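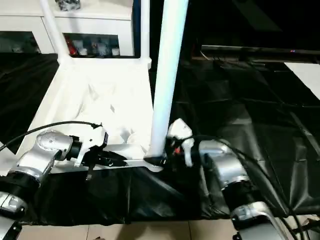 A white plastic stand on a black plastic sheet, with two silver-and-black arms reaching towards it.

Coolant Loss Without a Visible Leak

Several readers have written to me since March on the subject of coolant that disappears from the expansion tank while the ground under the car stays dry. The matter deserves a fuller reply than I was able to give by letter.

A modern cooling system is sealed and should need very little topping up between services. If the level has fallen below the lower mark twice in a short period, coolant is leaving the system somewhere. Adding more will keep the engine safe for a time, but the fault will remain.

The first part to examine is the pressure cap. A cap with a tired spring or a perished seal allows coolant to escape as vapour, and very little of it reaches the ground. Replacement caps are inexpensive. Care should be taken to buy one of the correct pressure rating, as printed in the handbook or on the old cap. The cap must never be opened while the engine is hot.

The hoses come next. Small leaks at the clips often dry on the warm engine and leave a crust, usually white, pink or green according to the coolant in use. My own car, a Kisby estate, lost 800 ml over one winter through a single clip at the lower hose – the crust was hidden by the undertray and I missed it on two separate inspections.

Damp carpet on the passenger side, or a sweet smell when the heater is switched on, points to the heater matrix. Windows that mist with a greasy film are a further sign. The repair is seldom difficult in itself, although on many cars a large part of the dashboard has to be removed first, and the labour charge reflects this. A garage in Hudby quoted me 500 pounds for such a job on a previous car.

The water pump has a small drain hole beneath its shaft. Staining there means that the internal seal has begun to fail, and the pump should be replaced. Where it is driven by the timing belt, it is sensible to have both done together.

If none of these checks gives an answer, a garage can carry out a pressure test with the engine cold. A reader, Yuzhen Lu, reports that her car held pressure for 8 minutes before the needle began to drop, and that the leak was then traced to a hairline crack in the radiator's end tank. I would therefore ask for the test to be given adequate time.

Persistent white smoke from the exhaust, or a pale sludge under the oil filler cap, may indicate a failed head gasket. Sludge alone can come from short journeys in cold weather. With both present, the car should not be driven until it has been inspected.

Questions about mixing different types of coolant will be dealt with in a separate post.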